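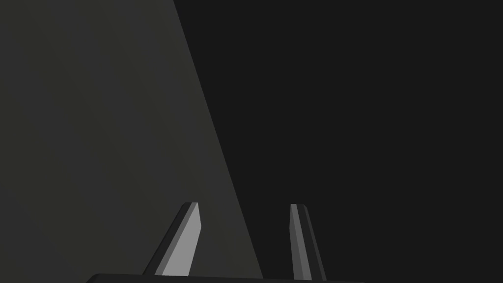 Mevum moves simulation ahead of hardware in two-arm robot purchase

Sep 4, 2025

Mevum has revised its equipment plan for household manipulation work, putting simulator licenses and compute in the first purchase round and holding most of the robot hardware for the second. The change moves $693,000 of the program budget into a staged release, with hardware orders now expected in March.

Under the earlier plan, the company would have ordered three two-arm mobile robots up front and fitted out a physical test kitchen at its Szekeres site at the same time. The revised plan keeps the robot count at three. The first unit will be ordered alone and the remaining two only after a review of simulated task results and delivery of final gripper drawings.

"The hardware quotes were valid, but the specification behind them was not finished," said Ho-yin Lu, who manages equipment planning for the program. "We had two finger lengths and two wrist options still open. Each one changes the spare parts list, the tool mounts and the payload figure."

What is in the first round

The first round covers Litico simulation licenses, two rack servers, network storage and an integration contract. Licenses are priced per concurrent session and billed yearly. Mevum has taken 40 sessions, a number set by the server capacity and not by staff size. Sessions can be added during the term at the same unit price but cannot be returned before renewal.

Work in the simulator is limited to kitchen and dining tasks: picking up utensils, moving bowls and plates between a counter and a table, and handling produce. The task list currently stands at roughly 113 entries, each with its own starting layout and pass condition. Reach and self-collision are checked for both arms on every run. Finger clearance is logged separately, with the gripper open and closed.

Arm reach over a counter edge has had the largest effect on the budget so far. A longer forearm link would cover more of the counter without moving the base, but it lowers the rated payload at the wrist and adds to the lead time. The planning group has asked for prices on both lengths and will carry the higher one in the forecast until the choice is made.

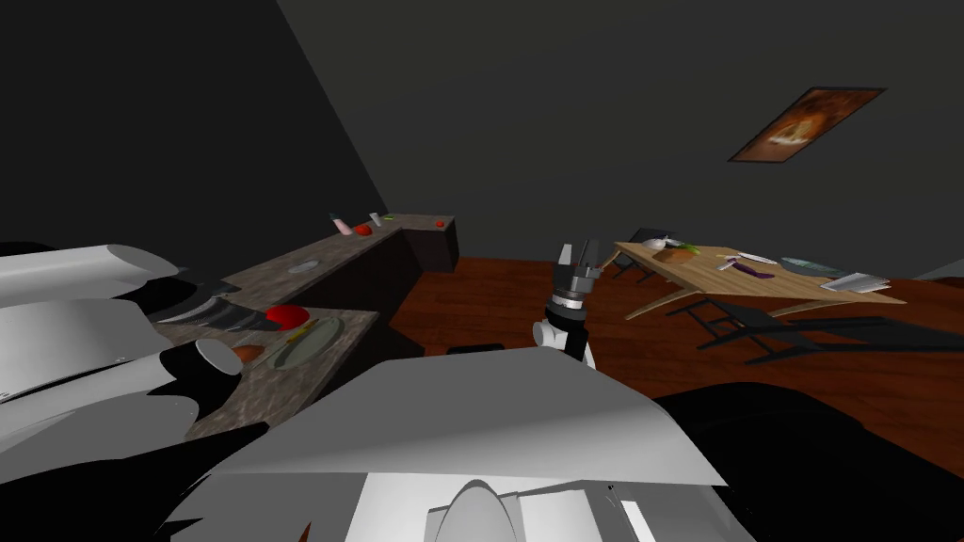

Gripper choice still open

Two gripper options remain under review. One is the parallel two-finger unit offered as standard with the arm. The other is the Fitell, also a two-finger design, which has replaceable fingertips and a separate controller. The Fitell costs more per unit and needs an additional cable run through the wrist, but its fingers can be changed without recalibrating the arm, according to the planning document.

Lu said the comparison would be made on total cost over the service period. Fingertip wear is not modeled in the simulator, so that line will be based on bench testing of purchased samples. A sample set of each type is included in the first round.

The plan also lists items that were missing from the earlier budget:

Spare wrist assembly, one per site
Controller for each gripper, if not supplied with the arm
Floor anchoring or a marked base position for repeat tests
Electrical work for the charging area
Annual safety inspection

Schedule

Server installation comes first, followed by acceptance tests on the simulation side. The order for the first robot depends on those tests and on a fixed choice of forearm length. Orders for the other two units would be placed separately, under the same price agreement if the supplier extends it.

Fit-out of the Szekeres test kitchen has been moved to follow the first robot order. Counter height and table position will be taken from the simulated layout, and the building work will be put out to bid as a single package.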